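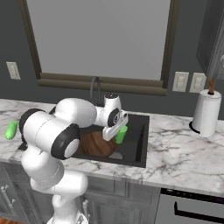 Does a home robot have to prove it can handle a kitchen before anyone sells you one? It has to prove it won't crush your hand, and after that it is mostly left to the brochure.

A new code of practice wants to fill in the rest. The Avinum code, released in draft this August and open for comments until the autumn, sets out how makers of household robot arms should test them, what they should write down afterwards and which words they may use when they tell the public how it went. It is voluntary, so the firms most likely to sign it are the ones already doing most of it.

The draft runs to 11 chapters, and the longest of them concerns washing up. Its authors take the view that a sink is a harder place to work than a factory. Factories have painted lines on the floor and people who have been on a course. A sink has whatever was left in it at breakfast.

Much of the chapter deals with simulated kitchens, where arms now do a great deal of their practising. A rendered kitchen can be tidied at the press of a key and nothing in it needs replacing, and developers are understandably fond of it. The code has no quarrel with that. It does object to a habit of quoting results from a rendered kitchen as though they came from somebody's house.

Under the draft, any success rate has to say where it was earned. "Tested in simulation" must appear in the same sentence as the number and in the same size of type. A maker who wants to drop the phrase must repeat the task on real hardware at least 40 times, with the objects moved between attempts, and publish the failures along with the rest.

The moving of objects gets three pages to itself. A cup may not stand in the same spot for every run. Some trials must include an item lying on its side, and some must have one object partly hidden by another. The arm must also be tried near things it has no business touching, such as taps, window frames and light switches. A run counts as a failure if the right item is picked up and the tap is knocked on the way out — a rule that would fail most teenagers.

Laizer, which makes a countertop arm, has said it will sign. The company reported 2,524 simulated trials for its last model and concedes that the figure appeared in its advertising without the word "simulated" anywhere near it. It calls this an oversight by the design department. The new adverts will carry the full wording, and the company has asked whether the type really needs to be the same size.

Weson is less keen. In its written reply the firm argues that 40 real trials per task is a heavy load for a small maker with one test kitchen, and that breakages alone could be a serious expense. The drafters answer that the code permits plastic cups.

There is also some disagreement over what counts as finished. An early version of the text said a dish was dealt with once it had left the sink. Several people pointed out that this would allow it to be dropped on the floor. The current wording requires the item to be "placed upright or as intended and let go", and a footnote on the meaning of "as intended" now takes up half a page.

Records are to be kept for as long as a model is on sale. They must include the software version, the starting layout and any moment when a person stepped in to help. Jendus, the test house that would check the records, plans to look at 2,000 of them in the first year, picked at random. It will have no power to fine anyone. A maker found to have tidied its figures will be asked to correct them and will lose the use of the code's badge, a small blue teacup, until it does.

Comments on the draft can be sent in by post or through an online form. The form was down for most of the first morning.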